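Galerie : la pince qui ne voulait plus lâcher

Bon, je vous avais promis des nouvelles de la pince à main Jadstead, les voilà — et elles ne sont pas toutes bonnes ! Au bout de 505 prises, le doigt gauche s'est mis à revenir en retard, puis il s'est bloqué fermé sur un coin de couverture. J'ai dû tirer sur le tissu pour le dégager (ne faites pas ça, je me suis pincé l'index). 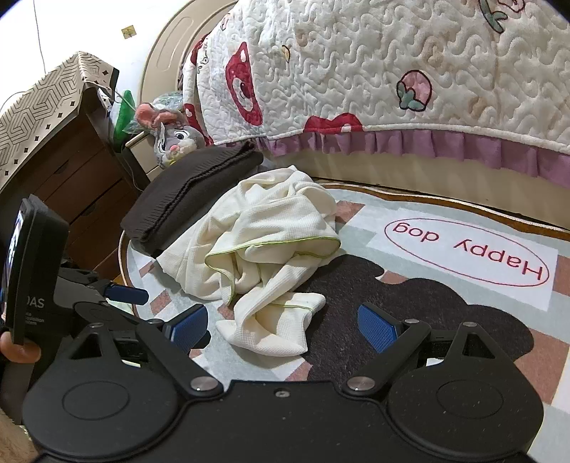
Pince ouverte au-dessus de la couverture crème à liseré vert, la brune est déjà pliée à gauche. On voit bien les patins bleus et les axes en métal.

Ghislain MacLeod, de chez Sitateck, a tout démonté le lendemain : une peluche de fil enroulée autour d'un axe, côté intérieur, impossible à repérer sans sortir le doigt. Il nettoie maintenant toutes les 30 minutes et moi je râle, mais je le fais aussi. On visait 1000 prises avant novembre, on verra bien.

Si la vôtre accroche, arrêtez tout et écrivez-moi avant de forcer. Les axes de rechange Boychuk sont commandés, je mettrai la suite ici dès qu'ils seront montés.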